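Burnitz Shared Workshop: Automation Group Update

The Automation Group has completed the first stage of its arm project, which members will know by its working name, Clomilura. The arm has been moved from the metalwork bay to the long bench beside the east window, where it will remain until the end of May. Members who normally use that bench for glueing and clamping are asked to book the Verell room in its place.

The project began as a proposal to build a modest machine that could hold tools and small parts during repetitive tasks. The management board approved a grant of 200 pounds towards fixings, cable and bearings, and a further 2000 pounds was set aside from the equipment reserve for motors and control electronics. Spending remains within both sums. A full account is available from the office on request.

Work in the present stage is concerned with the gripper. The group has adopted the Kioko pattern of finger linkage, drawn up by members of the workshop last winter, and is testing how firmly it can hold long, narrow items without crushing or turning them. Trials are first run in simulation, so that changes to the control program can be checked before the arm itself is switched on. The simulated bench is kept deliberately untidy, with ordinary objects left within reach.

Of the 19 grasping tasks listed in the project plan, six have now been signed off. The remaining tasks include the handling of soft and uneven objects, for which the group expects to revise the finger pads. Suggestions for suitable pad materials may be left in the project tray, together with a small sample where possible.

Members are reminded of the following rules for the bench:

The arm may be powered only when two trained members are present.

The isolating switch must be kept clear at all times.

Loose clothing and lanyards must be removed before approaching the arm.

Software changes must be entered in the log before the next trial begins.

An introductory session will be held on Sunday at 2 p.m. for members who wish to be trained in the use of the arm. No previous experience of programming is needed. Places should be reserved at the front desk, and those attending should bring their induction card.
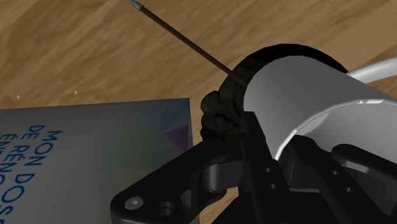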